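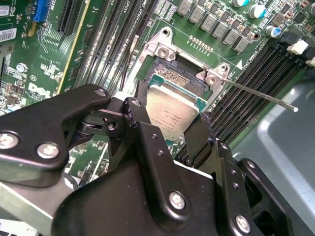

Figure 1. Gripper holding the processor at the socket.

Course 2203, Handout 3
Notes for the visit to the Ornwood lab, Itville

Read these notes before the written report. The visit covered one task, processor handling in a desktop computer, done by a robot arm with a two-finger gripper. Each group had 30 minutes at the bench.

The task

The case lies on its side with the panel off. The arm comes in from above. The socket has to be open, with the lever out of the way, before the processor goes near it. The contact pins bend easily, and a bent pin usually means a new board. For that reason the program, called Litar, moves slowly over the last 11 millimeters and stops if the force on the fingers goes over a set limit.

Terms to know: approach height, grip force, tilt error, contact stop. All four are in chapter 3 of the reader.
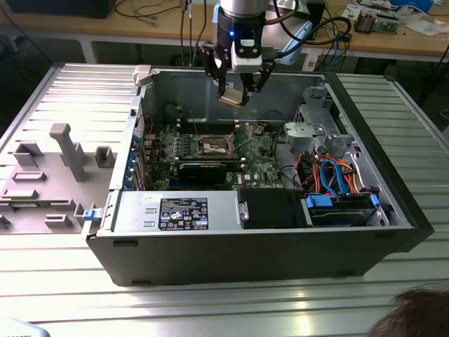 Valdebenito asked why the lab doesn't use a suction cup, as many assembly lines do for flat parts. The answer from the bench was that a cup would work for the chip, but the same tool also has to handle levers and plugs, and changing tools takes time. Groups should give their own view on this in the report.

Position

The wrist sensor finds the socket. The arm then corrects its position before going down. Memory slots and cables limit the paths it can take, so the program checks the whole arm for collisions and not just the fingers. 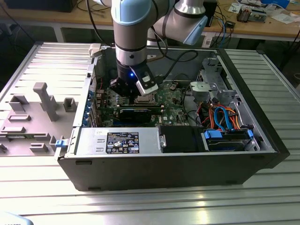

Itville, February 22, 2026

Report: two pages, one per group. Describe the task in your own words, name one point where it could fail, and suggest a check for it. A sketch of the gripper path is required. Hand drawing is fine.

Groups that missed the visit can sign up for the next open day at Ornwood, in September, or use the bench notes in the course folder.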